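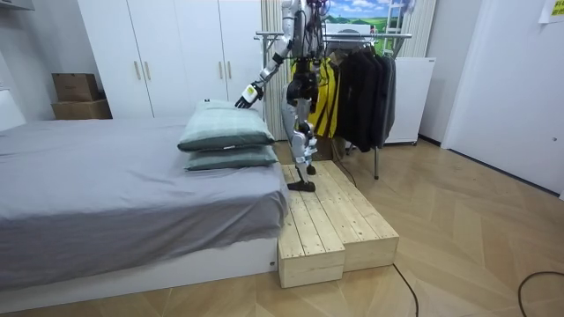

Hand above the top pillow, both feet on the step platform.

20 March 2020, Treder bay, pillow task

Fault on run 11. Arm went out to the pillows as normal, then the wrist locked and the controller threw code 3621. Legs kept balancing, so no fall. Hit the e-stop once the hoist was on.

Log shows the rear foot unloading just before the code. My guess is the balance routine asked the shoulder for more than it could give. The two boxes of the platform aren't in line, and the foot planner still has them down as one flat top. Same code came up in September on the Bellamy floor, also with a step.

Power cycled, reran 6 times with the arm slowed down. Code came back twice.

To do:
- screw the boxes together and remeasure
- tape down the cable across the floor in front, trip hazard
- send log 3373 to Garkell, ask for the shoulder torque limit

No runs on the platform without the hoist until then.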